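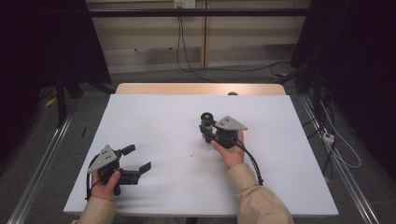
Tablero blanco mate sobre la mesa de madera clara.

El tablero cubre casi toda la superficie de la mesa y deja a la vista una franja estrecha de madera en el lado del fondo. Lo encargué cortado a medida, 1000 x 800 mm, con los cantos ya rematados. Pagué un poco más por el acabado mate: con el brillante anterior la lámpara del techo dejaba un reflejo justo en la zona de trabajo.

No va atornillado ni pegado. Apoya en 13 topes de goma adhesivos, repartidos por la cara inferior, con más densidad en el borde delantero, donde cargo los antebrazos. La primera distribución, solo en el perímetro, flexaba en el centro y la descarté en septiembre.

Limpieza: paño de microfibra y agua con jabón neutro. El alcohol lo reservo para la tinta de rotulador. Las esponjas abrasivas levantan brillo en el mate y esa marca ya no se va.

Trinidad Lucero me preguntó por correo si no era más sencillo pintar la mesa. Lo es, pero quiero conservar la madera y poder retirar el tablero cuando hace falta la mesa para comer. De canto cabe detrás del armario, con una manta fina por medio.

Queda pendiente redondear las dos esquinas delanteras con lija de grano fino.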